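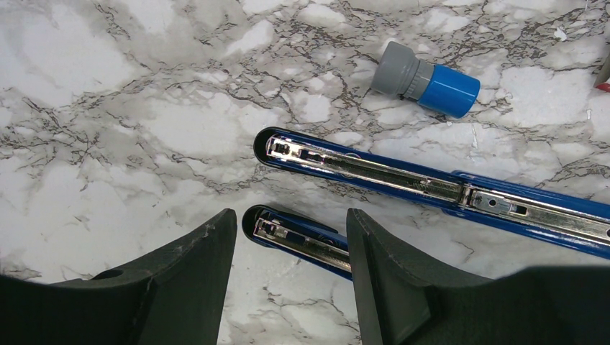

Tasters wanted for cold herbal tea, Gerstead

We are a small drinks maker in Gerstead and we look for people who will taste our new cold teas before they go to the shops in September. The teas are made with mint, hibiscus and lemon peel, and they have no caffeine.

You will come to us for 4 sessions, each of 2 hours, on weekday evenings. In every session you taste 5 small cups and fill in a short form. You do not need any experience, but please do not smoke or drink coffee in the hour before. Persons under 18 and persons with allergy to any plant can unfortunately not take part.

We pay 38 pounds for each session, and also the bus ticket if you keep it.

To apply, please write a few lines to Mwende Mollel at the Gerstead office and tell us which evenings are possible for you. We answer to everybody.

Recent items
Driver for the Lestolberg round
New bottle sizes from Murthy
Drakaldale spring water: delivery days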